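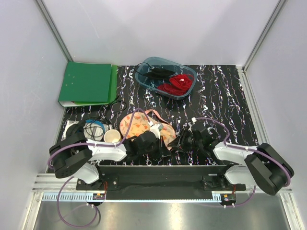
Jerana, 12 August 2019

Day whatever-it-is of me against the left arm. The arm is ahead on points.

The trouble is still the purple cable. Both arms have one clipped along the white links, and on the right arm it behaves like a well-brought-up cable. On the left one it has been creeping toward the wrist, a hair at a time, until by the end of a long run there isn't enough slack at the shoulder and the base joint faults. The display says error 19. The manual from Andrade says error 19 is "motor communication" and suggests I check the motor communication. Thank you, Andrade.

So this morning I powered down, popped off the clips and started over. Elbow folded all the way in, cable laid along the link, clips on from the base outward. Then elbow straight, and look at what's left. I had been doing it the other way around since last November, which explains a good deal about the winter. I left a fat loop hanging down on the left side, over the steel. It looks sloppy. I don't care, it can look sloppy and move.

Then the bar. I put a wrench on the bracket bolts at both ends and the left end took almost a quarter turn, which I did not enjoy learning. Put a paint mark on that one so I can see if it walks. Re-zeroed both arms afterward. The right one landed where it should. The left was off by 2 mm at the gripper and I went through the whole homing routine again before it agreed to be reasonable.

The mat needs wiping and I keep not wiping it. It has everything on it again, the green binder, the tape, the paper cup, a knot of black cables, the blue tray with the red cloth in it. I've been aiming both grippers at the leafy fabric thing with the pink strap, mostly to see if the fingers close at the same height. They're near enough to each other in the middle now that I keep one hand by the stop button.

Counter on the controller read 2564 cycles when I shut it off. Imano wants the gearboxes greased every 400, and I have been, let's say, generous in my reading of that. Grease is on order from Diminau. They say it shipped. They said that about the last tube too.

Tomorrow: long run with the new loop, fingers crossed. Look at the board on the left end of the bar if 19 comes back. Buy more of the little white clips, I snapped two and the spares bag was full of the wrong size. Back hurts from leaning over the rail. Leftover soup for dinner, standing up.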